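Lunch trash, round two

I owe everybody a follow-up on the lunch trash, so here goes. When I wrote in the last issue that we were going to start sorting what we leave on the tables, I got more replies than I have ever had on anything (including the parking piece!), and most of them were some version of "okay, but where does the foil go?" Fair question. I didn't know either. I spent a good part of November finding out, and I now know more about aluminum foil than I ever planned to.

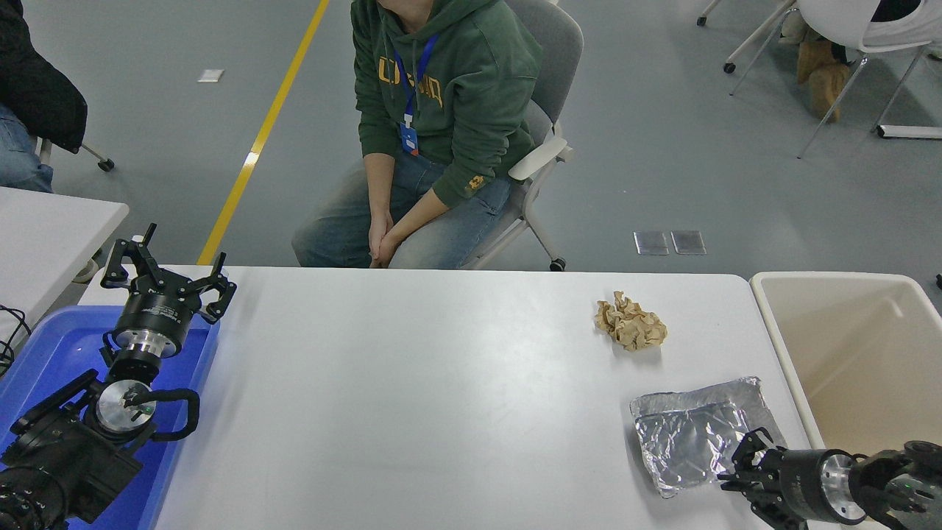
Facilities and Green Team, Plirkitz Building

So, foil. Clean foil is recyclable on our pickup, greasy foil is not, and a little bit of sauce is a gray area that Natália Magalhães and I have argued over at length. She called the hauler while I stood there making faces, and the answer she got was to give it a wipe and use common sense. If you can wipe it with a napkin and it comes up mostly shiny, it goes in recycling. If there is cheese welded to it, let it go.

The other thing they told her is that tiny pieces of foil fall through the sorting machinery, so please don't tear yours into bits. Save up the small scraps and squeeze them together until you have a ball the size of a fist. I have started one on my windowsill and I'm weirdly attached to it. Come add to it any time, I'm next to the supply closet.

Now for brown paper, which I had assumed was the easy one. Sandwich wrap from Salgado downstairs is plain paper and goes in compost, grease and all, crumpled or flat, they don't care. The trouble is the wrap that looks exactly the same but has a shiny coating on the inside. That's trash, sorry. Martim Mota showed me the tear test: rip a corner, and if you see a thin clear film stretching along the edge, it's coated. I tried this on everything in my desk drawer, including two birthday cards, and can recommend it as a way to spend a slow afternoon.

Paper cups were the sore spot last time and I'm afraid they still are. They feel like paper, they're called paper, and most of them have a lining that keeps your coffee from ending up in your lap. Our hauler won't take the lined ones in recycling or compost, so they're trash for now. We went through a whole sleeve of 200 faster than I'd like to admit last month, so I've ordered mugs. Four of them to begin with, as a trial, and I picked the ugly ones on purpose so they don't wander home with people. 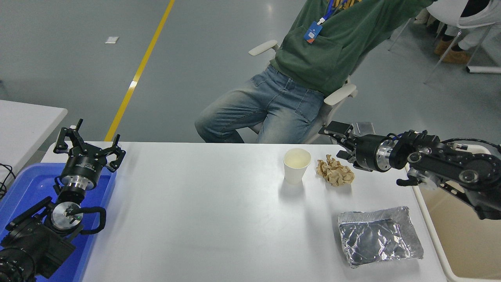 Cup, crumpled paper and foil on the white table

A couple of you asked whether it makes any difference if paper is balled up or folded. For compost, no. For the bins, yes, a bit – a ball takes up a silly amount of space and they were full before two in the afternoon most days. If you're a crumpler by nature I'm not going to chase you around the building (I am one too), but a quick fold does help.

Please also check inside a wad before you toss it. Martim emptied one bag onto a tarp for us, which was very good of him, and inside the balled-up paper he found forks, a lot of ketchup packets, and one perfectly good Hitano pen that I have since claimed. Forks in the compost are what get a load turned away, and then the whole bag goes to the landfill along with everyone's careful sorting.

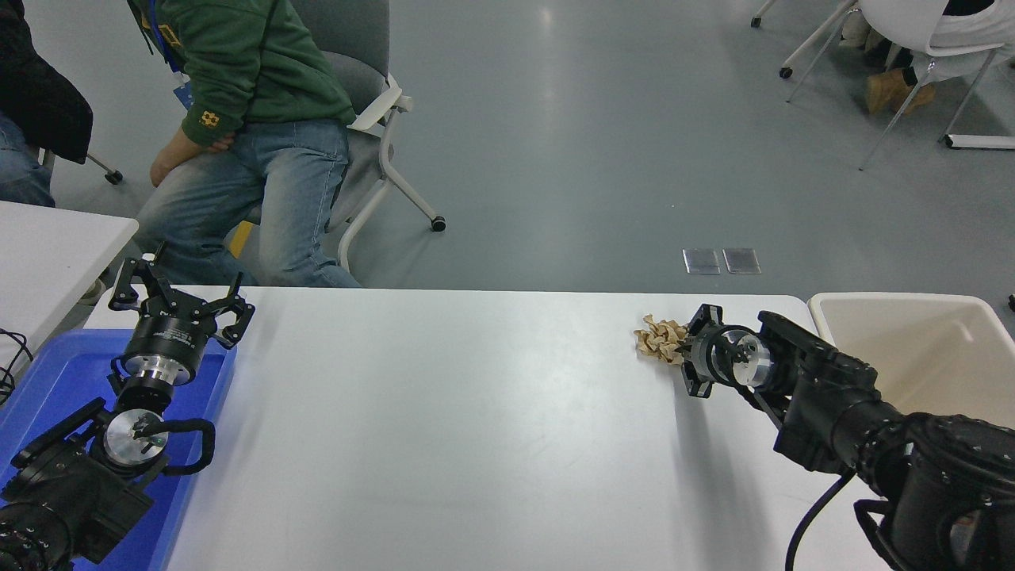
I still have to sort out the signs. The first batch said "Undudness" across the top, which was the working title of my presentation (un-dud-ness, as in making our bins less of a dud – look, it was late) and was never supposed to get printed. We have 300 of them. They're staying up until the new ones come, and the arrows on them are right even if the heading makes no sense. The new version will have the tear test on it and a line about wiping your foil.

If you have a wrapper you can't figure out, leave it on my desk with your name on it. Please rinse it first. I mean that about the tuna.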